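July 23, 2024

Up too early again. Birds going at it before five, then the garbage truck, then no chance. Made coffee and sat on the back step and it was already sticky out. Meant to write last night but fell asleep with the light on and the book on my face.

So. The move from the Pustgate apartment is really happening. Landlord's letter came, lease is up end of August and they want it back to "refurbish", meaning new counters and a higher rent for somebody else. I was mad for a day or so. Now mostly tired. Have been in this place long enough that I don't see it anymore, the crack over the bathroom door, the drawer you have to lift and then pull. Going to miss the drawer.

Went to see two places yesterday. First one was on the far side of Julavano, past the bakery, up a hill I would not want to do in January. Nice light in the kitchen. Smelled like somebody had been frying onions since the building went up. Bedroom so small the door would hit the bed, and the woman showing it kept saying cozy. Second one better. Ground floor, little strip of dirt out front where I could grow something, tomatoes maybe, or just herbs. Bus 40 stops right there. The deposit is 500 more than I wanted to pay and they want an answer fast. Said I'd call. Haven't called.

Did the numbers on the back of the electric bill. It works if I stop buying lunch and nothing goes wrong with the car. Something always goes wrong with the car. Did the numbers again and got a diferent answer, so I put the bill in the drawer (lift, then pull) and went for a walk.

Walked all the way down to the river and back. Hot. Kids jumping off the low wall, a man asleep on the grass with his shoes lined up next to him very neatly. Got a lemon ice from the cart. Thought about whether I even want to stay in this town, which is a thing I think about every summer and then fall comes and it gets pretty and I forget.

Started packing, sort of. Books first becuase they're easy. Filled five boxes from the liquor store and they are all too heavy, going to have to redo them. Found the Nyamweya bus schedule from the year I took that class out there, with my notes all over it, half of them I can't read. Kept it. This is the problem. I pick up a thing, I sit on the floor with it, it's an hour later. Also found the good scissors, three phone chargers for phones I don't own, and a birthday card I never mailed. Kept the card too. What am I going to do with it.

Clothes are worse. Rule was supposed to be, haven't worn it in a year, it goes. Lasted maybe 30 minutes. The wool coat stays even though the lining is shot. The interview shoes can go, they never fit, I limped through every interview I ever had. Did get one bag to the thrift store before it closed and felt very good about myself and then came home with a lamp. It's a good lamp though — green shade, needs a bulb. 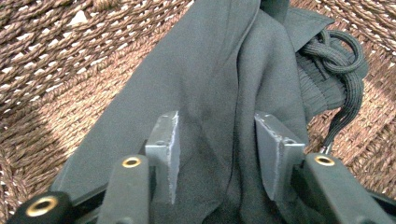
the comfy ones. staying, no debate

Dinner was eggs, then more eggs. Trying to use up the freezer so there's less to haul, but it's all peas and one thing wrapped in foil that I'm scared of. Tomorrow the foil thing. Or the day after.

Called the Prundadix van place about rates. On hold for so long I cleaned the stove. They have one van left for the last weekend in August and it's the big one, and I have never driven anything that big in my life. Said put my name down anyway. So that's one thing decided, I have a van and nowhere to drive it.

Rain now, finally. Windows open, curtain getting wet, don't care. Should sleep. Need to call about the ground floor place first thing, before 2 at the latest, their office closes early. Also stamps. Also bulb for lamp. Also ask for more boxes, small ones this time.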